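Robots à l'atelier : la longue patience du geste simple

Trier des pièces à la sortie d'un convoyeur compte parmi les tâches que l'industrie dit volontiers acquises à la machine. Les responsables de production de Caltier, qui fournit de petites séries à des équipementiers, se montrent plus réservés. Leur atelier de Lanness traite environ 3000 pièces par poste, et le tri y demeure, pour l'essentiel, une affaire d'opérateurs.

La difficulté ne réside plus dans la vision. Les systèmes actuels reconnaissent une bride à deux trous de fixation, en estiment l'orientation et proposent une prise en une fraction de seconde. Le contact pose davantage de problèmes : une pièce plate se saisit mal, une surface lisse la laisse glisser, et l'effort admis par un doigt mécanique varie selon le bossage ou le bord qu'il rencontre.
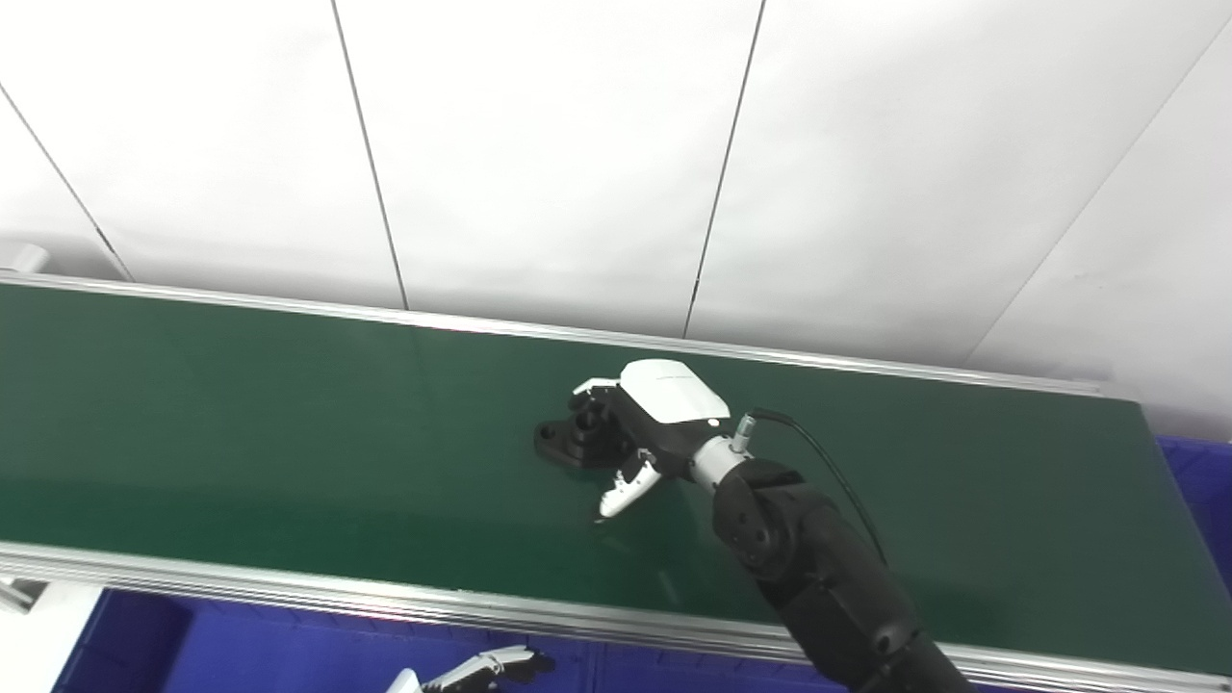 Un opérateur corrige ces écarts sans y penser. La machine doit les mesurer, puis décider si la prise mérite d'être reprise. Jamico, bureau d'études spécialisé dans la manutention, a consacré 33 semaines à cette seule question, avec des mains articulées à plusieurs doigts - un choix coûteux, que l'entreprise justifie par la diversité des références à traiter.

Les partisans de solutions classiques font valoir qu'une ventouse ou une pince à deux mors suffit dans la plupart des cas. L'argument est recevable pour une grande série. Il l'est moins lorsque la production change trois fois dans la journée et que chaque changement impose un nouvel outillage.

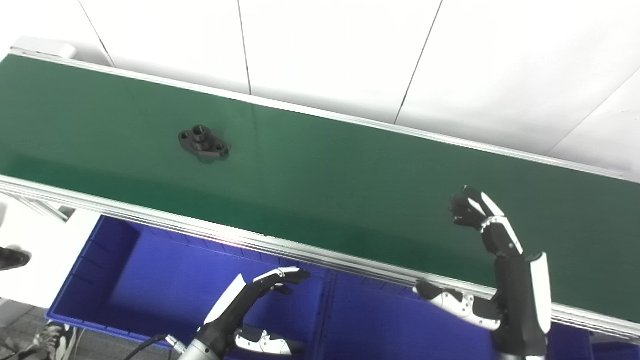
La question se pose en des termes voisins pour le logement. Vider un lave-vaisselle ou ranger un placard suppose les mêmes saisies, sans convoyeur ni bac à place fixe. Le cabinet Jaiswal, qui conseille des industriels sur leurs investissements, invite donc à considérer l'atelier comme une étape préalable et déconseille d'annoncer des échéances pour le domicile.

Chez Caltier, la direction prévoit une nouvelle évaluation en septembre, sur 2 lignes. Les postes de tri manuel seront maintenus pendant toute la durée des essais.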